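Sorstead > Workshop > Cells > Towel cell: setup and upkeep

Towel cell: setup and upkeep

Last updated: 17th July

The towel cell at Sorstead is a single arm working over a flat mat, with a box of cloth items behind the mat and a head camera looking down on both. It handles soft goods only: towels, napkins, folded garments. This gallery page collects notes on how the cell is laid out, how the arm is checked at the start of a shift, and what is done when it stops. It is written for people who already have a login for the controller and have been shown the stop procedure in person.

Marthinus Mnguni set up the present layout in May and maintains the checklist. Corrections should go to him, with the cell name in the subject line.

Layout

The work area is set out from the arm base. All taught positions are stored relative to the base and to one corner of the mat, so a mat that has moved by a finger's width will show up as a consistent offset in every pick. If every pick misses in the same direction by the same amount, check the mat before opening the calibration menu. If the misses scatter, the fault is more likely in the wrist or in the depth data.

The mat is a plain, dark surface. A patterned one was tried and gave false edges in the segmentation step. Replacement mats are cut to the same size and pressed flat overnight under a board. A mat with a curled corner is not to be taped down, as the tape reflects and leaves a hole in the depth map.

Cloth that has not yet been handled stays in the box. The box is kept on the far side of the mat from the arm, with its flaps open, and is never stacked. 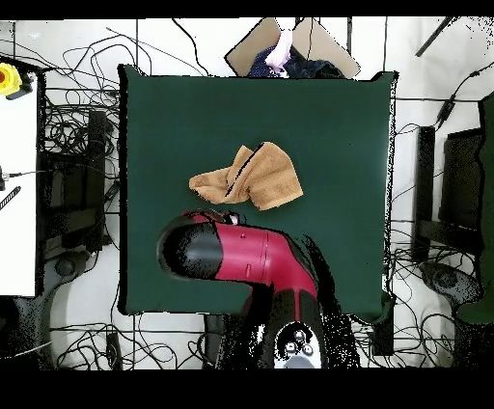 How often does the arm need to be re-zeroed?

Every 300 hours of powered running, and after any collision that trips the joint limits. The Welto controller keeps the hour count on its second service page. A re-zero is also needed after a joint cover has been removed, even if the encoder was not touched.

Start-of-shift check

1. Walk round the cell before applying power. Look for cables that have crept under a chair or against the base.
2. Press the emergency stop, apply power, and confirm that the controller reports the stop as active. Release it only after the message appears.
3. Run the joint sweep at low speed with nothing in the gripper. Listen at the elbow and the wrist.
4. Place the test towel near the centre of the mat, crumpled. A folded towel is too easy and will hide a poor grasp height.
5. Run two picks. Note the grasp height for each in the log.
6. Wipe the camera window with the dry cloth kept in the drawer.

The check should be repeated after a break long enough for the drives to have gone into standby. The controller does this after 60 minutes without a motion command.

Joints and covers

The joint housings are closed with covers that seat against a thin gasket. Lint from towelling collects along the seams between the links and works its way under any cover that is not fully home. Use a soft brush first and the vacuum second. Compressed air is not used on this arm: it drives lint past the gasket and into the brake.

A cover that has to be forced is misaligned. Take it off, clean the seat, and start again. The fasteners are tightened by hand in a cross pattern and then to the figure printed inside the cover. Mark each one with the paint pen when done. An unbroken paint line at the next inspection saves having to check the torque again.

Grease is replaced at 2000 hours. The elbow joint takes the most and is the one to do first, with the arm parked and the brake confirmed. Old grease that comes out grey is normal. Grease with bright particles in it is not - stop there, keep a sample in a lidded pot and leave the arm tagged out.

Gripper end

Wear at the gripper end shows first as a slow release. The cloth follows the arm upwards for a short distance before dropping, and the placed position drifts. Cleaning the contact surfaces with isopropyl alcohol usually clears it. If the drift returns within the same shift, change the contact surfaces as a set. Mixing old and new gives an uneven closing force, and thin cloth will then be pulled to one side.

After a change, the tool offset has to be measured again. Use the touch-off block and take the reading from three directions. The Zamudio script writes the new offset to the controller but does not save it across a power cycle. Save it by hand from the tool page, then restart and read it back.

Depth data

Expect missing depth values near glossy surfaces and along the edges of objects. The arm itself is the worst offender. The planner ignores the arm through a mask built from the joint angles, and a mask that is slightly too small lets speckle from the edge of a link through as a false obstacle. The symptom is an arm that hesitates or refuses a short move over an otherwise clear mat.

- Confirm that the joint angles on the controller match the physical pose.
- Widen the mask by one step and repeat the move.
- If the fault persists, rerun the camera-to-base calibration with the printed target.

Do not widen the mask by more than 2 steps. Beyond that the planner begins to lose cloth lying close to the gripper, and the tail of a towel will be missed altogether.

Cables

Most stoppages logged on this cell have been traced to connectors. The signal cable at the base is the usual culprit: it is stiff, it takes a set, and it lifts out of its socket when someone moves a chair against it. The locking ring must be turned until it clicks.

Cables to the base should have a free loop before the first fixing point. Power and signal may cross but should not run together for any length. When a cable is replaced, label both ends before it leaves the bench, and take the old one out of the cell completely. A dead cable left in place will be plugged in again sooner or later.

The lead from the emergency stop is treated separately. It is not extended, coiled or joined, and it is replaced as a complete unit with the button.

Recovering from a stop

After a protective stop the arm holds its pose with the brakes on. Read the message before clearing it and copy the code into the log. If the gripper is holding cloth, open it from the tool page with the arm still stopped. Pulling the cloth free by hand loads the wrist and can shift the zero.

Jog the arm upwards first, away from the mat, and only then back to the park position. The automatic return takes the shortest path in joint space, and from a low pose that path can pass through the mat.

Three stops with the same code in one shift means the cell is tagged out until the cause has been found.

Spares held

One set of gripper contact surfaces, two cover gaskets, one signal cable, one mat, one emergency stop unit with lead. Grease is kept in the Fuvine cupboard with the other lubricants and is signed out by the tube. Covers are not held and take several weeks to arrive.

Related pages
Welto controller: service pages and hour counts
Camera-to-base calibration with the printed target
Zamudio script: tool offset notes
Fuvine cupboard: lubricants list
Cable labels and how to print them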